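Wrist fault on the Sterngate arm: what the log said and what the cable said

14th June

The arm on the Sterngate bench stopped three times in one afternoon, each time with the same code, 2911. The manual lists 2911 as "joint communication timeout, distal". It gives no cause, and the recommended action is to cycle power. I cycled power twice. The third time I left it in the fault state and started reading.

First, the failure itself. The task is a short one: approach the near end of the soccer mat, descend, close the fingers, lift, move toward the goal, open. The stop came during the move toward the goal, with the gripper closed and the wrist turning. The brakes held. The controller dropped to its safe state as it should, and the remote could clear the fault only after a full restart.

What bothered me was the order of events. The wrist joint lost contact first. The controller kept sending position targets to the other joints for 15 more cycles before it declared a fault. At test speed that is a small movement. At full speed, with a hand near the mat, it would not be small. Yusri Mangundap wrote the original Sinaga configuration and confirmed that the timeout was set to 15 on purpose, to ride through noise on an older bus. The older bus was replaced in January. The setting was carried over.

So there were two problems: an intermittent connection, and a timeout that hid it for too long.

I worked through the connection first. Supply voltage at the base was steady. Swapping the controller port changed nothing. With the arm powered and the brakes on, I moved the black cable by hand where it loops over the top and comes forward to the gripper. Flexing it near the elbow did nothing. Flexing it at the gripper end brought up 2911 on the 3rd try, and on most tries after that.

The connector shell was tight. Inside it, one data pin had backed out far enough to lose contact when the cable pulled from one side. The loop was routed with enough slack for the old Trerden gripper. The one fitted now puts the connector in a different place, and with the wrist turned fully the slack is gone. The pin was taking the load.

Changes made:

Replaced the connector and reseated all pins, with a pull test on each.
Lengthened the loop and added a strain relief behind the connector.
Reduced the timeout from 15 cycles to 3.
Limited wrist rotation in software until the new routing has more hours on it.
Added a line to the startup check: turn the wrist to both limits at low speed and watch the cable.

Paula Toma asked whether 3 was too tight and would give false stops. Possibly. I ran the full task 14 times after the repair and had none, but that is a short test - a false stop costs me a restart, and I can live with that for now. If they start to appear I will look at the bus before I touch the number again.

The soccer setup stays on the bench for the longer run, same mat, same goal, same motion.
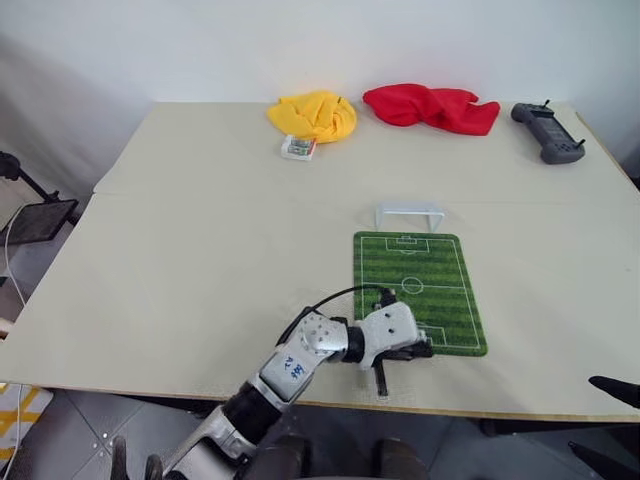 Still open

The restart requirement. A cleared communication fault should not need a full power cycle, and the Jemstead firmware notes say nothing useful on the subject. I have sent them the log and the timing of all three stops. I also want the fault message to name the joint. "Distal" covers two of them on this arm, and I spent most of an hour on the wrong one.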